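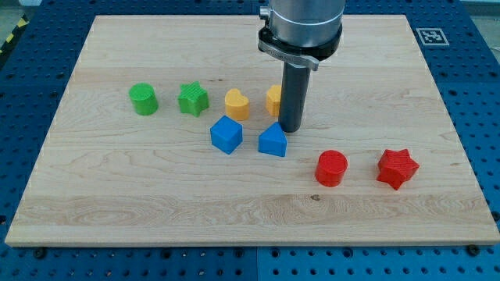
*Pale maple, with a few small knots.*

I've kept bees for 19 years and I'm going to say something that will get me grumbled at in June when our club meets again: we should stop telling beginners to start with one hive.

I know why we say it. A hive is expensive, bees are intimidating, and a person who has never lifted a full super has no idea what they're in for (my back would like a word). One hive sounds sensible. It's what I was told, it's what I did, and my one colony went queenless that first summer while I stood there every week looking at frames and thinking, huh, not many eggs, maybe that's normal?

How would I have known? I had nothing to hold it up against. With two hives side by side you open the second one and see a nice solid patch of brood, and you know right away that the first one is in trouble. Better still, you can fix it. Pull a frame with fresh eggs out of the good hive, give it to the bad one, and the bees will usually try to raise themselves a queen. With one hive your only option is to start calling people, and in my case everybody was either at work or out of queens.

Manee Saengthong, who taught me most of what I know, disagrees with me on this and has for years. Her line is that two hives just gives a new person two things to neglect. She's got a point! I've seen it happen. But the folks who neglect two would have neglected one, I think, and the careful ones lose a season of learning when their only box dies over the winter.

Then there's the money. I went back through my receipts and my first year came to $2,727, which made me put the notebook down and go make coffee. A good chunk of that was stuff I never needed: an extractor I used once, a fancy smoker, a suit two sizes too big. Skip all that, borrow the club's extractor, and the second hive is mostly paid for. Boxes are just boxes. Pine is fine. Build them in the garage if you're handy, paint the outsides whatever color was on the discount shelf, and leave the insides bare.

What I'd tell a beginner to spend on is the bees themselves. Get two nucs from somebody local, and ask to look inside before you hand over a check. A decent seller won't mind.

My two strongest right now are Inga and Tostotero (my nephew named that one, don't ask me), and Inga was started off a single frame of brood from her neighbor. She had 27 pounds of honey on her last year. If I'd had one hive that spring, I'd have had none.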